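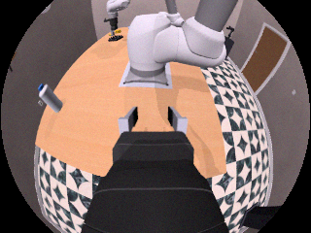
Re: Bottle righting, simulated cell

From: Aldana Fuentealba
Date: June 29, 2021

Hortensia Palma wrote:
> Is Kimaro ready for table clearing yet? The bottle on its side at the
> left edge looks like an easy pick.

Not yet. Over 300 simulated trials the policy righted the bottle in 13. The usual failure is contact at the cap end, which rolls it off the table. Moving the start pose inboard helps, but a real kitchen won't do that for us.

The wrist view is wide enough to keep the second arm in sight, so I'd leave the lens model alone and work on approach angle.

Logs are on the Provik share, run 748.

Aldana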